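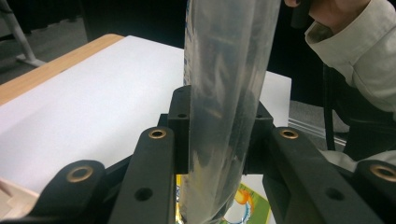

図4-1 透明な袋と黒いグリッパー

第4章 連続ドラマの脇役はどのように記憶されるか

この章で学ぶこと
・主役と脇役の区別が、制作のどの段階で決まるか
・放送の途中で役の重さが変わるとき、脚本に何が起こるか
・再放送と配信が、俳優の評価に与える影響

4.1 はじめに

テレビの連続ドラマを思い出すとき、私たちは筋より先に人の顔を思い出します。どの回で何が起きたかは忘れても、いつも受付に座っていた女性の声や、その人の電話の取り方は覚えています。この章では、そのような役、つまり題名にも宣伝の写真にも大きく出ない役について考えます。

前の章では、主役の契約と番組の存続との関係を見ました。主役が去ると番組が終わる、という場合が多いことを読者はもう知っています。脇役の場合は事情が少し違います。脇役が去っても番組は続きます。しかし視聴者からの手紙の内容は変わり、その変化はしばしば次の年の脚本に表れます。

4.2 『Pacheco』の看護師長

中心の事例として、ドラマ『Pacheco』を使います。港町ユートポート(Utport)の小さな診療所を舞台にした作品で、制作会社はプリセオ(Pliseo)です。番組は8シーズン続きました。題名は主人公の医師の姓ですが、今日この番組の名前を出すと、多くの人がまず看護師長の役を挙げます。演じたのはニーヴ・バックリー(Niamh Buckley)です。

バックリーは最初、3回だけ出演する予定でした。第1回の台本では、看護師長には名前もありません。せりふは短く、医師に患者の到着を知らせるだけです。ところが彼女は、そのせりふを言う前にいつも少し間を置きました。監督はこの間を気に入り、編集で切らずに残しました。脚本家たちはそれを見て、間のあとに言うべき言葉を書くようになりました。看護師長に名前が付いたのは、第1シーズンの後半です。

ここで注意したいのは、役が大きくなった理由を、俳優の才能だけに求めてはいけないということです。同じ時期に、診療所のセットが作り直されました。受付が廊下の奥から入口の正面に移り、だれが診療所に入っても、必ず看護師長の前を通ることになりました。出演の時間はこのために自然に増えました。役の成長には、このように大道具の都合も関係します。
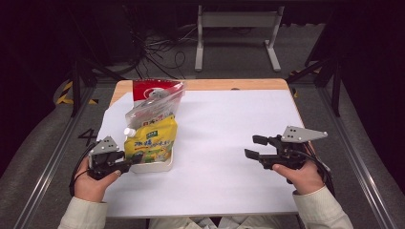 第4シーズンになると、看護師長だけを中心にした回が作られます。主役の医師は休暇中という設定で、ほとんど画面に出ません。放送の前、局はこの回をかなり心配していたようです。しかし視聴者の反応はよく、次のシーズンからは、毎年7月に同じ形の回を放送することが習慣になりました。この「医師のいない回」は、章末の課題でもう一度取り上げます。

4.3 放送が終わったあと

番組の終了後、バックリーは舞台の仕事に戻り、テレビにはあまり出ませんでした。それでも彼女あての手紙は続きました。手紙を書いた人の中には、本放送のときにまだ生まれていなかった人もいます。その人たちは、夕方の再放送で看護師長を知ったのです。

さらに、2018年1月28日に配信サービスのジミッツ(Jimitz)が全シーズンの公開を始めると、新しい視聴者の層が加わりました。再放送では回の順番が守られないことがありますが、配信では第1回から続けて見ることができます。名前のない役が少しずつ番組の中心へ近づく過程を、短い期間で見ることが可能になりました。本放送のとき、この過程に気づいた批評家は多くありませんでした。

次の節では、第1回と第4シーズンの台本を並べて読み、せりふの長さと、話しかける相手の変化を調べます。読む前に、自分がよく覚えている脇役を一人選び、その役が最初に登場した場面をできるだけ詳しくノートに書いておいてください。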